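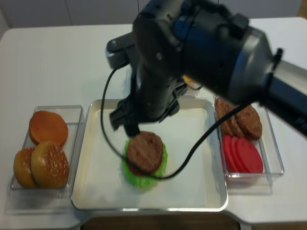

*The Prinley fingers over the tray, patty down on the lettuce.*

Latrice Mbeki had until the end of the month to pick a gripper, and she had two to pick from.

The Prinley was the older design, a boxy thing with short stiff fingers. The Ruawai had soft pads and cost more. Both bolted to the same wrist, and swapping them took her 25 minutes if she didn't drop a screw. She usually dropped a screw.

"Which one do you like?" Pratik asked from the doorway. He asked it most mornings. He ran the Jaletstead office and would have to sign for whatever she chose.

"Ask me when I've finished."

"I'm asking now."

"The Ruawai is better with tomatoes," she said. "The Prinley is better with everything else. I'm not done with patties."

He looked at the tray for a while and went back down the hall.

She started the next run. The arm swung right, went down into the container, closed on a patty and brought it over. It set the patty on the lettuce a little off center, with a bit of tomato showing under one side. She wrote down the offset and marked the run as good. In her notebook, good meant that a person would eat it without comment.

She had 386 runs in the notebook by then. The first page was dated 9/28/19 and the handwriting on it was neat. It got worse toward the middle. There was a whole page about buns, where the Ruawai had squeezed the seeded tops until they looked sat on, and she had pressed hard enough with the pen to mark the page behind it. Turning down the grip force had fixed the buns and ruined the patties. They slid out of the pads halfway across and landed flat on the table with a sound she had started to hear at home.

The play burger set had been her sister's idea. Latrice had been using foam blocks, and her sister, visiting, had looked at them and said it was hard to care what happened to a foam block. She mailed the set a week later with no note. Latrice had worked faster since then. She hadn't told her sister so.

At noon she ate at her desk and read back through the numbers. The Prinley had gone 172 runs and dropped 4 pieces. All of them were tomato slices, and all of them had been standing on edge in the container when the fingers came down. The fingers hit the top of the slice, pushed it over, and closed on air. The Ruawai almost never missed a tomato. It had dropped so many patties that she had quit giving each one its own line.

It would have been an easy choice if the customer had wanted only one kind of thing picked up.

She went back and tried the Prinley at a lower approach, coming at the tomatoes from the front of the row. The first slice came up clean. The second one came up with the third stuck behind it, and the arm carried them both to the tray as if that was the job. She stopped it there and leaned over to look. The cable had swung out in front again. She had taped it twice and the tape never held through a full day.

She pulled the extra slice out by hand, put it back in its row, and changed one number. Then she ran it again. One slice. She ran it again. One slice.

She kept going until the light in the window was gone. Someone had left a radio on in the next room, and the song ended and another one started, and the arm went over and back. She stopped writing offsets and only wrote yes or no. It was nearly all yes.

Pratik came by with his coat on.

"Well?"

"Prinley," she said.

"You said the other one was better with tomatoes."

"It is. It's a little better with tomatoes. I can get this one close enough, and I can't get that one to hold a patty."

He nodded. He seemed to be waiting for more. When they had hired her he had told her that he liked a long report, and she had written him long reports, and she was fairly sure that he read the first page.

"It's cheaper too," she said.

"I'll sign it tomorrow."

After he left she took the lid off the box the Ruawai had come in and laid the gripper back in its foam. The pads had a brown mark where they had rubbed against something. She wiped at it with her thumb, but it stayed. She would have to tell them about that when she shipped it back, and they would probably charge for it.

She put the notebook in the drawer. Then she took it out again, found the page about the buns, and wrote *Prinley OK* across the top with the run number, so that whoever had the desk after her wouldn't have to read the rest. She turned off the arm at the wall and went to look for the tape.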